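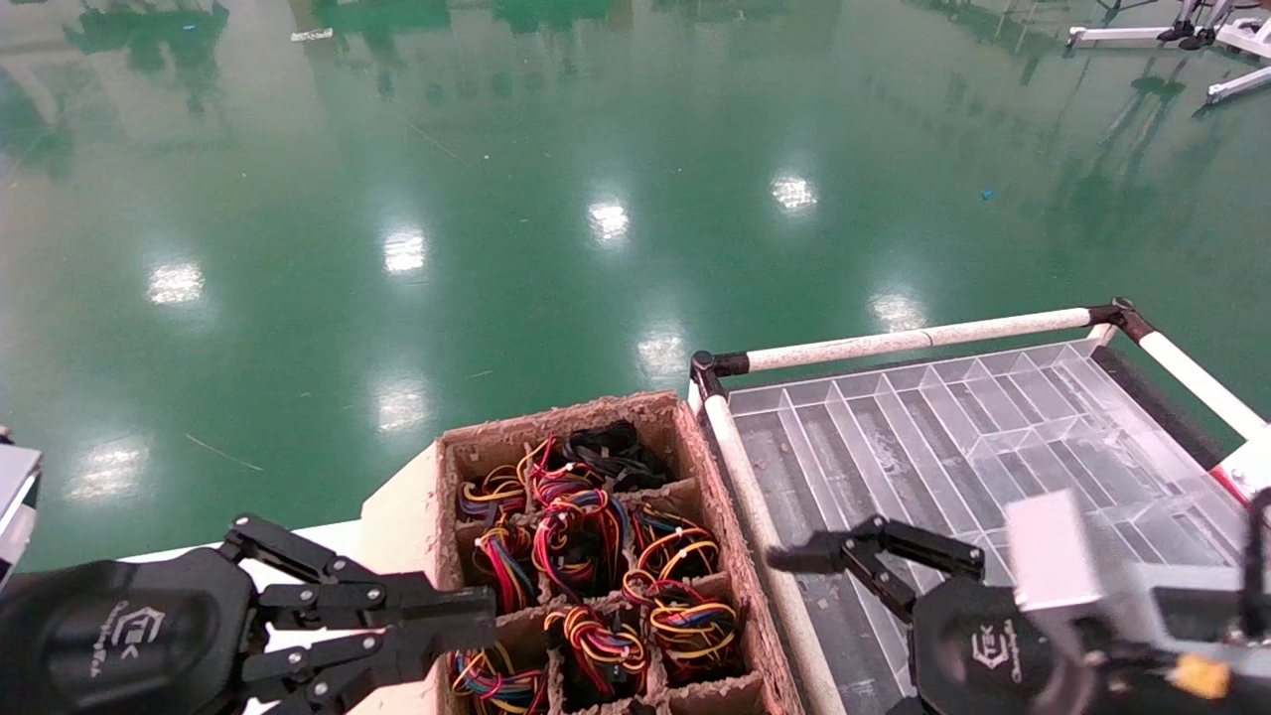 OK, I've slept, I've eaten an unreasonable amount of toast, and I'm ready to tell you all about the Urulby paddle. Long thread, get a cup of tea!

For anyone new: every July, the Grade 10s at Urulby take on something for charity that they plan themselves. Staff drive the vans, sign the forms and worry. Everything else is theirs.

Last year it was the car wash and the bake sale. Lovely day, great lemon squares. But this year's group came into the first meeting wanting something bigger, and Zihan Pan had already drawn a map.

The map was the river from Sturkberg down to Bernport. 86 kilometres. In canoes. Over two days.

I said "hmm." I've been told since that my face said quite a bit more than that.

The money was going to the respite house in Bernport, where families can leave a child with high care needs for a weekend and get some proper sleep. One of our students has a little brother who stays there, so the whole class knew exactly what they were paddling for. No speech needed from me.

Goal: $3000. That would cover the new ceiling hoist track in the second bedroom, with the house paying for the fitting.

Planning! I loved this part, even the arguing. They argued about EVERYTHING. Snacks took two lunch hours. There was a strong pro-pickle group and I respect them.

Route safety got the same treatment, I'm happy to say. Amerley Atinga (who runs the canoe club at Nyberg and has paddled that river since she was smaller than her own paddle) came in and went through it bend by bend. She made them say out loud what they'd do if a boat tipped. Then she made them say it again, faster.

Then she took them out on the lake in June and made them do it for real. The lake in June is not warm. You could hear the screaming from the parking lot. Happy screaming, mostly!

We had six paddlers on the water at any time, in three boats, swapping at the road bridges. Theerawat Duangkaew made the rotation chart. It had colours. It had a key. It had a tiny drawing of a beaver in the corner for reasons he wouldn't share.

Tip for anyone planning a relay: put your best chart person on the chart and leave them alone.

Fundraising started in May, and I want to talk about it a bit because I learned a lot from watching them.

They began with the usual sponsor sheets. Aunties, neighbours, the dentist. Good, steady, and a bit slow. Then Fanni Erdős had the idea of selling the river by the kilometre.

So you could buy a kilometre! You got to name it, and the paddlers had to shout the name as they went through. People went wild for it.

Some favourites: Grandpa's Knees. The Bit Where Darlene Fell In. Kilometre of Regret. Gravy Bay. One was bought by a very serious accounting office and is simply called Accounting.

I've heard the word "Accounting!" shouted across open water by teenagers at full volume and my life is better for it.

The last unsold stretch went the evening before we left, to the lunch ladies, who had pooled their tips from the spring concert bar. It's called Soup. I got a bit teary about Soup.

Right. Day one. Sturkberg, 6 in the morning, mist sitting on the water, and everyone either completely silent or talking non-stop. No in-between at that hour.

The first pair in the first boat went round in a full circle before heading off downstream. They say it was a victory lap. I have it on good authority that it was not.

Once they got going, though, wow. They looked so at home out there. A heron kept moving on ahead of them, landing, waiting, moving on again, all the way down to the first bridge.

The swap at the first bridge was chaos. Someone's life jacket was in the wrong van, someone had eaten the lunch meant for the second crew, and the bailer had gone for a swim. By the third bridge they were swapping like a pit crew. I just stood there holding a banana.

People came out to the banks! I hadn't expected that at all. The farm below the second bridge had hung a bedsheet off the fence with GO URULBY painted on it, and a dog in a scarf.

Afternoon was harder. The wind came round and blew straight up the river at them, and there's a long open reach there with nothing to hide behind. It was slow going and a few of them were really hurting.

I want to give a shout-out to the singing. It was bad singing. It was the same song again and again, and only one person knew the verses. It got three boats up that reach and I'll never say a word against it.

43 km done by supper, and we camped on the club's field at Nyberg. Amerley had chili going in a pot you could have bathed in.

A couple of the quieter kids took over the dishes without being asked and then sat on the dock talking till lights out. I've taught them both for two years and I'd never seen them speak to each other. I'm still thinking about that one.

Day two! Blisters! So many blisters. Lovisa Wikström, who is our school nurse and came along in the second van, set up on a camp chair with a roll of tape and a bag of jelly beans. One bean per blister. I believe there was some overclaiming.

The river's wider below Nyberg and the current gives you a bit of help, so the mood was way up. Grandpa's Knees was on this stretch, and the actual grandpa was on the bank. He did a little dance. The knees are fine!

We'd planned a portage round the old weir and it was the part I'd been dreading most. It's muddy, it's steep, and canoes are heavier than they look. They had it sorted before I'd finished parking. Four to a boat, one person calling the steps, one out front moving branches.

One shoe was lost to the mud and has not been recovered. If you walk the weir path and find a left runner, please message me. It's wanted back, smell and all.

Then the last bend before Bernport. Whoever was in the vans had gone ahead to the town landing, and we could hear the boats before we could see them. That song again.

All the families from the respite house were down there. Somebody had brought pots and wooden spoons, so it was the loudest landing in the history of Bernport. The little brother got to ring the bell. He then kept ringing the bell. He rang the bell through all the thank-yous, and quite right too.

Now the number, I know you've been waiting. The goal was $3000 and we went past it the night before we launched, thanks to Soup. Money was still coming in on the landing, in coins, in a bucket that smelled of river. The kids are doing the final count themselves and they want to announce it themselves, so my lips are sealed!

What I can say is the hoist track is happening. The house has booked the fitters. When that was read out there was a second of nothing and then a noise I can only describe as a flock of geese.

A few things for other schools, as I've had messages asking:

Start with your local canoe club, before you've got a plan, and listen to them. Amerley changed our start time, two of our swap points and the whole second morning, and she was right on every one.

Budget for the vans. We'd forgotten gas entirely until Theerawat asked about it, and we had to go and find a sponsor just for that, so none of it came out of the kids' total.

Let them write the thank-you cards in their own words. Ours are full of spelling mistakes and drawings of Gravy Bay and I wouldn't fix a thing.

Take twice the dry socks. Then take more socks.

If you bought a kilometre, your certificate is coming in the mail. Zihan has redrawn the map with all your names on it and it looks fantastic. There's a big copy going up in the front hall at Urulby, and a second one for the respite house kitchen.

Someone asked if I paddled. I did one leg on day two, when a Grade 10 with sore wrists wanted a rest. I was put in the bow, told to keep time and corrected on my stroke by a fifteen-year-old. I had the best time!

And yes, there's already talk about next year. Fanni has a notebook. I've seen the word "unicycle" in it, underlined. I've asked for a meeting.

Going to go put my feet up now. If you've got photos from the banks, pop them in the replies, the kids are reading every single one. Extra love for anyone who got the dog in the scarf.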